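Teleoperation Data Working Meeting
Minutes

Date: Mon 20 April
Chair: Gun-woo Han
Present: cell operators, controls, data and training
Apologies: mechanical design
Projects covered: Rillum (bimanual handling), Cheon (operator interface)

1. Minutes of the previous meeting

Accepted with one correction. Item 4 should read "leader arm gravity compensation," not "follower arm gravity compensation." The file on the shared drive has been replaced.

2. Actions carried over

2.1 Cable strain relief on the leader arms. Closed. New clamps fitted on both sides.

2.2 Clock drift between the arm log and the video log. Open. Controls measured the offset at the start and end of a long session and found that it grows with session length. A sync pulse at the start of every episode is proposed. Data and training asked that the pulse be written into the episode header as well as the raw log. Agreed.

2.3 Written start pose for both arms. Closed. The pose is stored in the Cheon interface and is called by the left foot pedal.

3. Rillum: plate handling task

3.1 Status. The task is a two-arm handover. One arm takes a plate from the stack in the clear tray, both arms hold it over the middle of the table, and the receiving arm takes it away and sets it down. The data set stands at 3,190 accepted episodes. Episodes are accepted or rejected by the operator at the pedal and checked again by data and training before release.

3.2 Discussion of the shared hold. Controls regards the part of the episode where both grippers are on the plate as the main source of poor training data. The arms are position controlled and the leader arms give no force feedback, so an operator can load the plate between the two grippers without feeling it. The load shows up only in the motor current. The group went through the hold posture and the elbow position on each side. 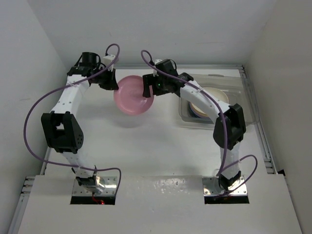 Figure 1. Rillum cell, shared hold on the pink plate, tray with stack at right rear.

3.3 Operators reported that the hold is easiest to control with both elbows kept well out to the sides and the plate near vertical. With the plate closer to flat, the wrists approach their joint limits and the follower lags the leader. One operator prefers the flatter hold for the set-down and asked that it stay permitted. Agreed, provided the wrist limit warning has not sounded during the episode.

3.4 Release order. Current practice varies between operators. Some open the giving gripper fully in one motion, others ease it open. Data and training reported that the policy trained on mixed episodes hesitates at this point and sometimes opens both grippers. Decision: the giving gripper is opened in one motion after a pause, and the receiving arm does not move until the giving jaw is clear of the rim. The pause length will be set by controls and signaled by a tone in the operator headset.

3.5 Rejection of episodes. An episode in which the plate touches the table before the set-down is to be rejected. An episode with a regrasp is to be kept and tagged. Operators asked whether a failed first grasp at the stack counts as a regrasp. It does.

3.6 Stack access. The right arm passes over the tray during the hold. Clearance is sufficient at the present stack height but has not been checked for a taller one. No plates are to be added to the stack until controls has run the check. Moving the tray was discussed and turned down, as it would split the data set.

4. Hand guiding against remote control

4.1 Data and training presented a comparison of two ways of showing the task: moving the follower arms directly by hand with the motors in compliant mode, and driving them from the leader arms. The trial used 20 episodes per method, one operator.

4.2 Hand guiding gave smoother paths near the stack and fewer failed grasps. Its drawbacks are that the operator's hands and sleeves appear in the video and that one person has difficulty managing both arms and both jaws during the hold. Leader arm episodes took longer but the video was clean.

4.3 Decision: leader arms remain the method for all released data. Hand guiding may be used to find a good path before a session, and those runs are not recorded to the release folder.

5. Cheon: operator interface

5.1 Version 7 is installed on the operator station. Changes: pedal debounce, larger reject button, current trace shown for each gripper.

5.2 Operators find the current trace hard to read while watching the arms. Controls will try a single bar that changes color above a threshold. The threshold is to be taken from accepted episodes.

5.3 The scaling between leader and follower motion is to stay at one to one. A request for reduced scaling during the set-down was noted and deferred.

6. Parts and suppliers

6.1 Gripper pads. The replacement pads from Sustach have arrived and are slightly thicker than the old ones. Jaw zero must be reset after fitting. Both sides are to be changed together, between sessions.

6.2 The quotation from Arnano for a second pair of leader arms is valid until December. The chair will ask for the delivery time before a decision is made.

7. Actions

Controls: add sync pulse and header field (2.2)
Controls: set pause length and headset tone (3.4)
Controls: clearance check over the tray (3.6)
Controls: single bar display for gripper current (5.2)
Data and training: add regrasp tag to the review tool, send revised rejection rules to operators (3.5)
Operators: record 21 episodes with the new release order for review
Gun-woo Han: delivery time from Arnano (6.2)

8. Any other business

Operators asked for a chair with adjustable arm height at the leader station. Chair to order.

Next meeting to be called once the release order episodes have been reviewed.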